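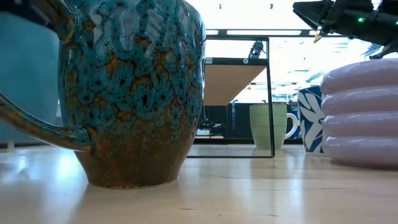 5 min read

Giuliana Salazar had wanted the mug kept out of the sale, and her uncle had put it in anyway. It was on the list as item 74, glazed mug, large, and the price beside it was 6 dollars.

"Somebody will pay that," Ignacio Esposito said. He was her mother's brother and he had driven up from Hondach in March to help clear the house. He had a clipboard.

"It's not a six-dollar mug."

"What is it, then?"

She didn't know. She turned it on the table so the handle pointed left. Her mother had drunk from it every morning, tea first and then, after ten, coffee, without rinsing in between. The blue ran down from the top in long drips and broke up into little rings, each one dark in the middle, with burnt orange showing between them. At the bottom it was plain brown. As a girl Giuliana had believed the rings were fish eggs, and she had refused to touch it until she was eight.

"She got it from that man in Grernetti," Ignacio said. "The one with the kiln behind the gas station. Stukel."

"She never told me that."

"He wanted to marry her. This was before your father." He wrote something on the clipboard and crossed it out. "He made her a whole set. Plates, bowls, a thing for butter. She gave it all back in a box except the mug."

"Why not the mug?"

"It was dirty. She was using it the day she packed the box."

Giuliana sat down. A truck was backing up in the neighbor's driveway and they both waited until the beeping stopped. The light green mug stood farther back on the table. That one was item 75, and she had no feelings about it at all.

"Did he mind?" she said.

"He drove over to ask for it. I was there, I was nineteen. She came out on the porch with the mug in her hand, still drinking, and said he could have it when she was done." Ignacio looked at the window. "He stood in the yard a good while. Then he went home. He married one of the Murakami girls and they did fine. He sold a vase to a hotel once for 300 dollars and it was in the paper."

"And she just kept drinking."

"Well," he said. "She wasn't done."

Giuliana picked it up. It was heavier than it looked -- it always had been -- and she had to use both hands. She carried it to the sink and ran the water until it was warm, and washed the inside with her fingers.

Behind her she heard the pen. When she came back he had drawn a line through 74 and was changing the numbers on everything below it, one at a time, down to the end of the page.

"You want tea?" she said.

"Is there coffee?"

"After," she said, and went to look for the kettle, which had already been sold.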